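3.2 衣架这件事，为什么要单独拿出来讲

写到这一节我得先承认一点私心。整个研究做下来，我最感兴趣的一直是衣服怎么挂上去、挂上去以后领口会变成什么样，问卷里那些漂亮的相关系数反倒排在后面。我跟 Birgit Tiedemann 为这一节吵过两回，她觉得篇幅太长，我觉得还不够长。最后的折中就是各位现在看到的样子：数据放在 3.3，这里先把家里挂衣服这个动作讲清楚。

先说我们手上有什么。入户记录一共 3076 条，每一条对应一次“把一件上衣放到它该待的地方”的动作，叠也算，挂也算，搭在椅背上也算（椅背这一类多得吓人，后面会专门说）。去掉重复录入和看不出衣物种类的条目，剩下 2260 条可以编码。编码表最早是照着 Hokari 量表改的，那份量表本来是给服装店店员用的，问的都是陈列整不整齐、间距够不够，拿到家里来用就很别扭。谁家衣柜里还量间距呢？所以我们把间距那几项全删了，换成了领口、肩线、标签朝向三项。

为什么是这三项，说来话长。肩线好理解，衣架太宽，肩头会顶出两个小包，穿上像多长了一对骨头，受访者抱怨最多的就是它。标签朝向是 Oluwaseun Igwe 加进来的。他试编码的时候发现，有些人挂衣服之前会先找后领的标签，找到了才知道哪边是前面，然后才动手；另一些人压根不看，挂反了就反着挂，穿的时候再说。我起初觉得这纯属个人习惯，没什么好记的，后来把访谈重听了一遍，才发现找不找标签跟后面一连串动作都有关系：找标签的人往往也会顺手把领子理平，不找的人多半挂上就走。

领口就复杂了。T恤没有扣子，衣架要进去只有两条路，一条从下摆往上送，一条从领口往里塞。从下摆送比较费事，得把衣服撩起来，胳膊伸进去摸着肩膀的位置；从领口塞就快多了，斜着把一头捅进去，再把另一头压进去，几秒钟完事。可是领口那一圈罗纹每次都要被撑开一下。我们问过所有受访者知不知道这样会把领子撑松，差不多人人都说知道。知道归知道，早上七点赶着出门，手里还拎着一件刚收下来的衣服，该塞还是塞。我自己也这样，写这一节的时候我身上那件领子就是松的。

Anozie 在讨论家务捷径时用过一个说法，叫“延后的代价”，意思是省下的力气现在就能感觉到，损失要过很久才看得见。我觉得用在这里特别合适。有一位受访者讲得很生动，她说领子变松从来没有哪一天让她吃惊过，总是忽然有一次照镜子，发现锁骨露得比以前多了，然后就把这件降级成睡衣。降级这个词我很喜欢，后来在编码本里干脆给它立了一个条目，从外出服到家居服，从家居服到睡衣，从睡衣到抹布，一级一级往下走。

衣架本身的形状也要交代两句。我们按材料和肩部形状粗分，塑料的、金属丝的、木头的、带绒面的。金属丝的细，进领口最容易，对肩线最不客气；带绒面的正好反过来，挂上去稳稳当当，可往领口里塞的时候绒面会拽着布走，有人为此气得把整包退了。塑料的居中，哪方面都不突出，于是家家都有，而且往往是好几批混在一起，颜色也不齐。我问过他们最早那一批是怎么来的，十有八九答不上来，好像衣架这东西是自己从柜子里长出来的。

领口和衣架臂之间的关系，光靠文字很容易越讲越糊涂。

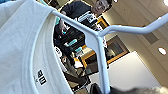

图 4　白色T恤与白色塑料衣架，仰视近景。

领口这一项在编码时看两个地方，一是罗纹边走得顺不顺，二是它和衣架两臂的交汇处离得多远。很多人以为只要看领子有没有变形就行，其实位置同样要紧，领子没变形但整个滑到一边去，过一夜照样会留下印子。拿图 4 来说，罗纹领边拉成一道长长的斜弧，和衣身之间隔着一条不太明显的缝线，衣架两臂在中间碰头，再接上中间那一根杆，整体像个 Y 字。领口内侧还有一小块白底黑字的标签，跟着布料一起斜着，字是糊的，读不出来，不过编标签朝向这一项本来也不需要读字，能找到它在哪里就够了。

说到读不读得出字，顺便讲一个编码上的教训。最早一轮我们要求编码员记录标签上的成分，想着棉和混纺的领口回弹不一样，总该区分一下。结果那一栏空白最多，填了的又互相打架，同一件衣服有人写棉，有人写“像棉”，还有人写“软的”。Birgit 看完表格笑了半天，说“软的”其实最老实。第二轮我们就把成分改成了手感，只分软和硬 2 档，吵架立刻少了一大半。代价当然是分析变粗了，这一点我们在局限部分会认。

还有椅背。前面说过要专门讲，这里先开个头。按照 Dirkus 的分类，搭椅背应该算“未完成的收纳”，可是我们的受访者不这么看，好几位坚持说椅背就是那件衣服的位置，明天还要穿，挂进柜子才叫多此一举。Pestbridge 那边的 70 户在这个问题上尤其理直气壮，有一位甚至给每把椅子都分了工，靠窗那把放外套，门口那把放穿过一次还不用洗的。我听完觉得这套系统比我家衣柜讲究多了。所以在本文里，椅背单独成一类，既不算挂也不算叠，也不判它完没完成。

最后补一句关于动作起点的规定，因为审稿时被问到过。一次挂衣动作从手拿起衣服算起，到手离开衣架为止，中间放下去接电话、跟孩子说话、回头找另一只袜子，统统算在同一条记录里。有人建议把中断切开，我们试过，切完以后记录碎得没法看，而且受访者自己也不觉得那是两件事。衣服还在床上摊着呢，活儿就没干完，他们是这么算的，我们也就这么算了。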